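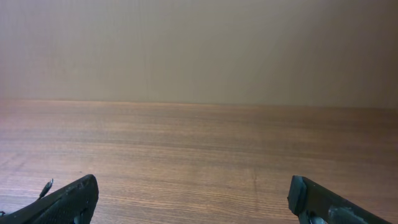
What does the wipe-down on the two-arm bench cover?
Fingers first, then the pads, then the table, in that order. Use the lint-free cloths from the top drawer, and leave the solvent on the shelf, where it has been waiting patiently for a second chance to ruin the grip surface.

That question came in after the August shutdown, along with several others that mostly boiled down to "who is looking after this thing now?" The answer is Tarmo Kalniņš, with Mārtiņš Bite covering mornings. The two of them have taken over the bench from the Workel project, together with a binder of setup notes in at least three people's handwriting, one of whom disliked vowels.

The plan for this month is modest. Every cable on both arms gets traced from one end to the other, labeled, and clipped back where it belongs. Tarmo has a label printer and the look of a man who has wanted to do this for years. The arms stay bolted to the base throughout, so please don't loosen anything on the rails, however helpful you are feeling.
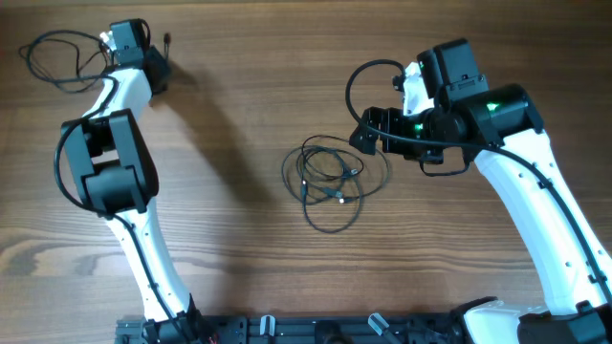
BENCH NOTES

White arms, black joints, black cable, and quite a lot of that last one. The coil in the middle of the table is to stay on the table until its connectors have been matched to the drawing. Anyone who tidies it into a drawer will be invited to come and find the right ends.

A green light on an elbow or a gripper is no permission to reach in. Switch off at the wall, wait for the lights to go out, then touch things. Mārtiņš has put this on a card in 70-point type and would like it known that there is a larger size available.

When re-clipping a run, bend the joint by hand through its full travel before closing the last clip. Leave slack at the elbow and more than looks decent at the wrist. The old Lutico sheet calls for a service loop of 70 mm there, and Tarmo has gone through 61 pages of the binder without finding a reason to argue. A tight cable looks wonderful right up to the first long reach — after that it looks like a purchase order.

Spare clips are in the Prornari box. Spare leads are in the Šimkus box, which is labeled "screws." This will be corrected once the label printer is done with everything else.
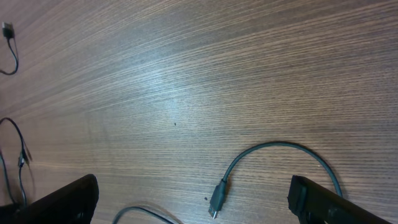
Can I borrow a USB lead from the bench if it isn't plugged into anything?
Please ask first. A lead lying on the wood with its plug showing may be halfway through being traced, and it probably has a line in Tarmo's notebook with a question mark next to it.

If you do find one in your own bag, bring it back without ceremony and put it in the tray by the door. Tarmo will test it for continuity, wiggle both ends while the meter is on, and decide its future. Leads that drop out during the wiggle get cut in half on the spot, so that they can't creep back into service.

Once the runs are finished, both arms go back through the homing routine, left one first, with the grippers open and the table clear. Allow 4 minutes per arm and stay at the switch for all of it. Bookings reopen when the sheet on the door has both signatures. Asking Mārtiņš in the kitchen does not speed this up, although he will take a coffee if you're making one.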